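# Findings of the Household Labor Board, Avach District

The Board met in August to answer one question: whether the machine submitted by the firm of Menola could be certified to keep a kitchen. Seven of us sat. The eleven conditions of the certificate were read aloud by the clerk, who had a cold.

The firm's agent requested that the trial be held in the model kitchen first, where a dropped bowl costs nothing. The Board consented. We had consented to the same request from Bratu in an earlier year, and that machine had later put a real tureen through a real window.

The first chore was the bowl. The second was to choose the olive oil from the bottles on the counter and leave the kettles alone.

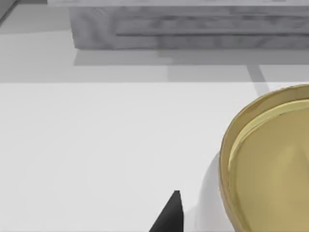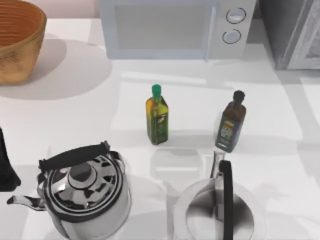
## Deliberation

The agent spoke at length about progress. The member for Kiltusport asked whether the machine knew what the oil was for. The agent replied that this was not among the conditions, and the clerk confirmed it.

The chair then asked how long a person would need for the two chores. The clerk, having kept house for three brothers, said that she had never thought of them as chores. They were what one did on the way to making supper. This was entered in the record over the agent's objection.

A vote was taken. Two members favored the full certificate. The rest favored a provisional one, valid for kitchens in which a grown person is present and awake.

The agent accepted the terms and asked where he might get something to eat. The Board's own kitchen had been closed since noon, so the clerk went down to open it, and after a while several of us went down to help her.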